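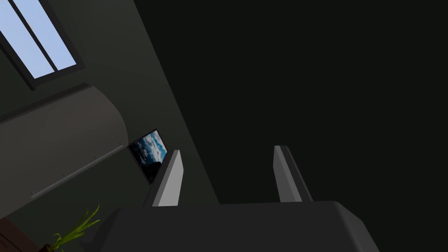 Wrist view in the sim, fingers open, nothing in the grip. Cloud picture behind the left finger.

August, a bit after 4 pm

OK, money notes before I forget what we said at lunch. The budget line for the second arm is 46 thousand and it has to cover everything: arm, gripper, wrist camera, mount, cables, the lot. I keep wanting to spend it all on the arm and then remembering the rest (every single time!).

Three quotes so far. Pridon came in lowest on the arm but wants 9 weeks, and the controller is a separate line that I missed on first read. Mundberg is quicker, 11 days if they have one on the shelf, and the price includes the controller but not the teach pendant. Ogura sent a very nice PDF with no shipping in it. I wrote back asking for shipping and a real lead time, no answer yet.

Grippers: I've been running the two-finger parallel model in the sim all afternoon, mostly staring out over the fingertips from the wrist camera, and I'm now pretty sure we should stay with plain flat fingers for the first order. The body is what bugs me. It's a big dark slab along the bottom of the view, and with the arm tipped up like this it hides everything underneath it. If the real camera sits that low and that close, we're paying for pixels of gripper. So I want a taller bracket, or one that slides, before we sign for any camera. Zeren will machine a one-off bracket for 1,000, which made me wince, but a printed one would do for the first month and then we'd know the height we really want.

Also the light. Window at the upper left, deep shadow over on the right, and the fingers still read fine because their faces catch the light. Our bench is not that kind. Put a small lamp in the budget now, it's cheap, and last time we ended up borrowing one from the front office and had to give it back.

Ilídio Frade thinks we should skip the camera this round and buy a spare set of fingers plus a spare cable. He's probably right about the cable. I don't agree about the camera, we've got the sim set up around a wrist view and I'd hate to redo all that for a fixed one (he says it's an afternoon's work, ha).

Where I've landed for now: Mundberg arm, flat fingers, one spare cable, printed bracket, lamp. Camera pending the bracket height.

To do: chase Ogura again. Ask Mundberg for the pendant price in writing. Raise the camera in the sim in small steps and save a view at each height.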